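How to test a robot arm on laundry
Rebecca Morelli, Jul 23, 2025

People ask us whether a machine can do the washing yet. The quickest way to find out is to give it one job and keep score. At Cevdale we use picking up and holding a single garment.

What you need
One arm with a two-finger gripper, a clear patch of floor, and 80 items of ordinary clothing. Leave the creases in.

Steps
1. Drop one item in a heap within reach of the arm.
2. Start the pick and let it run. Don't nudge the cloth.
3. Lift until the lowest hem is clear of the floor – a trailing corner counts as a miss.
4. Hold still and let the cloth stop swinging before you try a fold.
5. Write down the result, then drop the item again from the same height. 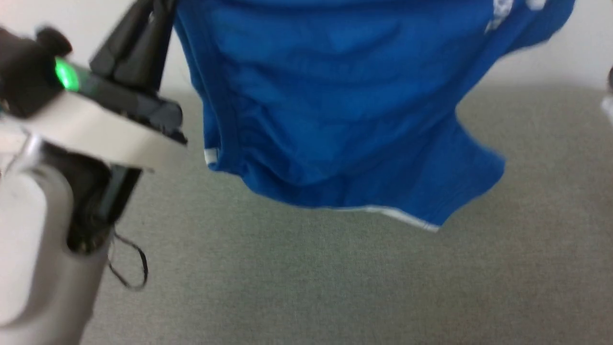
Step 3: a blue top held near its upper part, with the hem clear of the carpet.

Results so far
Across 3,043 tries, lifting is the easy part. Folding is still slow, and inside-out sleeves stop it altogether. For a family wash, I would still do it by hand. Bradley Greenwood is repeating the test with towels in December.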